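# Flusteo Mesh Task Chair, Black

Sold by Zillovell Office Seating. Notes by Felicidad Fajardo.

Every mesh chair on the market claims to be "breathable" and "ergonomic," and we've stopped printing either word. Sit in one for an afternoon and you'll know more than the brochure can tell you. What follows is what we'd want to know before paying for this one.

**Who it suits.** Someone at a desk for half a day, in a room that gets warm. If you're in the chair from eight in the morning until supper, look at the Irkero instead. It costs more and it's uglier, but the seat is deeper.

**Price.** $200 each, or less if you order for a whole office. Ask for Jericho Navarro and don't accept the first number.

## What the maker says, and what we think

- **"Supports all body types."** No chair does. Kieran Bloxham in our showroom is tall and found the seat short under his thighs. Nusrat Abbasi liked it fine.
- **"Assembles in minutes."** It took us most of a lunch break. The instructions are a folded sheet of drawings with hardly any words, and two of the steps look the same.
- **"Whisper-quiet movement."** Fine on carpet. On our tile floor you could hear it from the next desk.
- **"Lifetime comfort."** We don't know what this means and neither did the sales rep. The written warranty runs two years and leaves out the mesh, so read it before you file it.

## Before you buy

Tip the floor model over. People fuss with the levers and never look underneath, and the underside is where a cheap chair usually gives itself away. Run a thumb along the edge of the mesh, look at where the bracket meets the seat, and push on anything that seems like it ought to be solid – a store that minds you doing this is a store to leave.
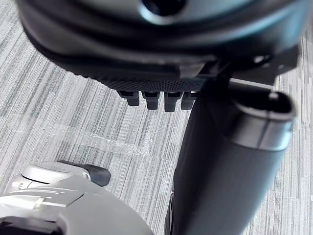
Then set it back up and sit the way you really sit, slouch included. Ten minutes is too short. Bring something to read and stay put until a salesperson gets nervous.

We'd also ask about spare parts. The maker lists them, but the last set we ordered through the Cabanatuan warehouse took until February to reach us, and Bienvenido Gatchalian had to call twice. If a bolt is missing from your box, call us first. We keep a drawer of them.

## Returns

Unassembled chairs can come back for a full refund. Assembled chairs get store credit, less a restocking fee. Keep the carton until you're sure, even if it's in the way.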